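Tirken hand-held gripper, trial kit
Ticket 62: fingers stop short of full close
Status: open, waiting on vendor
Opened by: Snædís Kragh

Trial unit 2 stopped closing all the way in October. With the trigger fully pulled there is a 2 mm gap at the tips. Thin items such as cards and envelopes drop out. Mugs and boxes are fine. Unit 1 does not do this.

Tried so far:
Restarted the kit and ran the width calibration again. No change.
Swapped the trigger cable with the one from unit 1. No change.
Checked the screws on both pad mounts. None loose.
Rolled back to firmware 11. Gap is the same, so back on current.

Also noticed that a thin sliver of rubber is lifting at the top corner of the right pad. Not sure if it is related. We have not trimmed or glued it. Please say whether pads are covered during the trial or if we have to order a set through Tostier.

Open fingers over the bench, right pad with the lifted corner:
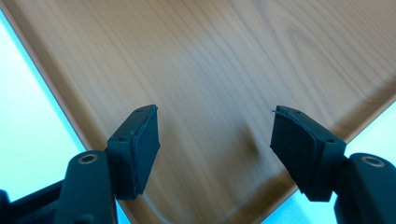
Tostier support: Pads are covered for the whole trial. Please leave the old ones on until the new set arrives, then calibrate again and post the closed width here.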